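Wotov Folding Beach Lounger: A Month on the Sand

I don't trust beach furniture. Most of it is made to be sold in a parking lot in May and thrown in a dumpster in August, and I've filled my share of dumpsters. So when the Wotov lounger started turning up in every list of things to take to the shore, I did what I always do, which is wait, grumble, and then buy one with my own money to see what was wrong with it.

What I paid was 59 dollars. That's a strange price. It's double what the drugstore chairs cost and well under the Drulteck, the one the fishing people swear by. At that price you're supposed to get something that lasts more than one summer without being heavy enough to make you hate the walk from the car. I had it for all of September and used it nearly every afternoon, so I can at least tell you how it does over a month.

The box says it sets up in 20 seconds. The first time it took me several minutes and some language. The legs have to be opened before the back, and if you do it the other way the crossbar jams against the seat and you stand there pulling at it like a fool. After a few days I had the hang of it. I never timed it again, but I stopped swearing, and I suppose that's the same thing.

Carrying it is where the ads and I part ways. It comes with a shoulder strap that's thin and stitched at only one point on each end. My walk from the lot to the water crosses a dune path, then a long stretch of soft sand, and by the time I got to the hard sand near the waterline the strap had dug a groove in me. I put an old towel under it from the second day on. Compare the Moradi sling chair, which has proper backpack straps and a pocket for your keys. The Moradi sits so low that getting out of it is a small athletic event, but I never once cursed it on the way there.
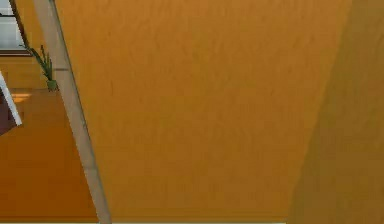
One reader wrote in to say the strap on hers tore clean off in the second week, and that Wotov sent a new one without asking for a receipt, though it was the same strap with the same stitching and she expects to be writing to them again. Mine has held so far. There's a loose thread at the left end that I've been keeping an eye on.

Now for sitting in it, since that's the point. The seat is good. I wanted to find fault with it and I can't find much. The fabric is a coarse mesh that lets the sand fall through, and it doesn't stick to the backs of your legs the way the shiny stuff does. It has four back positions. The first is for people eating lunch with their boss, the second is right for reading, the third is right for looking at the waves and thinking about nothing, and the fourth is so close to flat that you may as well lie on your towel. I lived in the third.

I'll say this for it too: the wide feet work. Most folding chairs have thin legs that sink into the sand one at a time until you're tilted toward your neighbor. The Wotov has flat plastic shoes on all four corners, and on damp sand it stayed level the whole afternoon. On the very soft stuff up by the dunes it still went down on one side, only slower.

Where I go, the bay faces west and the wind gets up after three o'clock. It comes straight in off the water and it isn't gentle. An empty Wotov will not stay put in that wind. I got up to put my feet in the water one afternoon and looked back to see it going end over end toward a family with a cooler. No harm done, a bit of embarrassment. The maker sells a set of sand stakes for this, separately, and I find that cheeky. If you know your chair blows away, put the stakes in the bag.

The sunshade is a joke. It's a little half-hood that clips on at the top, and it shades your forehead and nothing else. If the sun is high it covers your hair. If the sun is low, and on a west-facing beach that's when I want to be there, it covers nothing at all. The clips are also the weakest part of the whole thing. One of them cracked before the month was out, and I left the hood in the car after that and didn't miss it.

Salt is what kills these chairs, so I paid attention to it. I did not rinse mine for the first two weeks, on purpose, because that's how most people treat a beach chair whatever the leaflet tells them. The frame tubes came through fine. The rivets didn't. The ones under the seat had a brown bloom on them by the middle of the month, and the hinge on the right side had begun to squeak. I rinsed it with the hose after that and put a drop of oil on the hinge, and it went quiet, but the rust spots are there and they won't be leaving. A friend's Drulteck has been through five summers of the same water and its rivets look new. It also weighs so much that he brings a cart.

The leaflet claims it will hold 614 pounds. I don't know what to do with that number. It's such an odd one that I half believe somebody measured it, and so large that I can't imagine who sat down. I'm an ordinary size and the frame creaks when I lean to the left to get my drink. I would not put two adults on it to find out, and I don't think you should either.

About that drink. There's a cup holder, made of mesh, on the right arm. It takes a can. It does not take the kind of wide bottle that everybody on earth now carries, and it hangs at such an angle that an open can loses its first inch into the sand. I buried my bottle up to the neck next to the chair, as my father used to do, and it stayed cooler that way too.

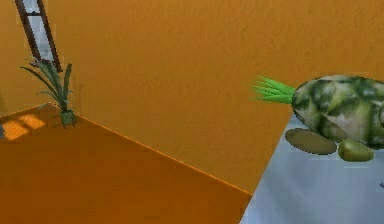
Another reader disagrees with nearly all of this. He says he has had two of them for three seasons on the Gulf side, rinses them every evening and has no rust, uses the hood as a place to keep his hat, and thinks anybody who walks away from an empty chair in the wind has it coming. Fair enough on the last point. I'd add that the Gulf side, on the days I've been there, has been a good deal calmer than my bay, and that three seasons of rinsing every evening is more discipline than I have in me.

I should mention the Pustari mat, because people keep asking if they need a chair at all. It's a padded roll with a fold-up back, it weighs next to nothing, and for a short visit I'd take it over any of the others. For 30 minutes it's perfect. After that my lower back begins to write letters of complaint. If you're the type who goes down, looks at the sea, gets your feet wet and drives home, buy that and save yourself the carrying.

I'm the other type. I go down after lunch and stay until the light goes, and I want to be off the ground while I do it. For that the Wotov is decent, and I'm a little annoyed to say so after coming in ready to send it back. The seat is comfortable, the feet do their job, and it folds flat enough to lie under the groceries in the trunk. Against that you have the strap, the hood, the cup holder, the rivets, and a weight claim I don't believe.

Would I pay full price again? No. The store down by the pier marks everything down in October, and if you see it there for a third less I'd say take it, cut off the hood clips, and sew a second line of stitching into the strap before you leave the house. At full price I'd look for a used Drulteck and somebody with strong arms, or a good cart.

I've put mine away in the garage for the winter, rinsed and oiled. If the hinge has seized by spring I'll come back and say so.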